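Zivow Community Help > Simulation > Class and club projects

Drawer task: arm reaches the pull plate but the drawer almost never opens
Posted by Dong-hyun Ryu
Tags: drawer, contact, student project, rendering

I'm working on a project for our robotics class and I'm stuck on the last part. The task is to open a drawer on a small wooden cabinet with a simulated arm. We get graded on how often it opens when the cabinet is placed at slightly different spots on the table. There are 4 of us in the group and I have the gripper control.

The reach part works. The arm comes in from the side, the hand tips down and the fingers end up at the plate on the drawer front. Then I close the fingers and move back along the drawer axis. Most of the time the fingers slide off the plate and the drawer stays where it is. In the last batch I ran 503 episodes and 339 of them ended this way. The others mostly opened partway, which doesn't count for the grade.

The render below is from the step just before I send the close command.
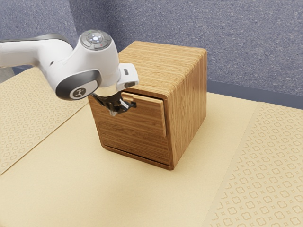
Arm at the drawer plate, before the close command.

Things I have tried:
Raising finger friction. Going higher made the fingers jitter.
Closing more slowly. No change.
Lowering the drawer joint damping. It opens a little more often, but our instructor said we have to hand in with the default cabinet, so I put it back.

The physics step is the class default and I would prefer to leave it alone. The final version is due in July. Has anyone had this with a flat plate handle?

Pisico
I would look at the direction of the pull before touching friction again. You say you move back along the drawer axis, but is that the axis in the world frame or in the cabinet frame? If your cabinet gets a random rotation at reset and you saved the axis once at startup, you are pulling a few degrees off to the side. On a bar handle you can get away with that. A flat plate only gives you two faces to hold, so the fingers walk sideways and come off.

Print the drawer joint axis after each reset and compare it with the direction your hand moves. If they don't match, read the axis again every episode.

Also check when you start pulling. A lot of class code sends close and then starts the move on the next step. The fingers haven't built up any force yet. Wait until the finger positions stop changing, then pull.

Another thing is depth. From the render I can't tell how much of the plate is between the fingers. The plate is flat and sticks out from the drawer front, so you want one finger over it and one under it, pushed in as far as they go without hitting the drawer. If you only have the tips on the edge, no friction setting will save you.

Enar
try a different gripper maybe? we used suction in our club and never had this problem

Jõgi
Suction is probably not allowed if the class gives you the arm and hand.

I agree with Pisico on the axis. I'd add that the jitter you saw at high friction often comes from the position gains on the fingers. The controller keeps trying to reach fully closed, the plate is in the way, and the contact solver pushes back. Set the close target slightly smaller than the plate thickness, or limit the finger force, and the jitter should go down. After that you can raise friction a bit if you still need it.

For the episodes that open partway, log the drawer joint position at the end and see if they all stop near the same value. If they do, your arm may be running out of reach. Start with the base a little farther along the table or change the elbow posture, if your rules let you.

Don't run the full batch each time you change something. Pick a few seeds that fail and step through those until they pass.

Dong-hyun Ryu
Thanks. Pisico was right, I was reading the axis once at startup and the cabinet does get rotated at reset. I fixed that and added a wait after the close command. The seeds I picked now open, so I'm going to run the whole batch overnight. I haven't changed the finger gains yet.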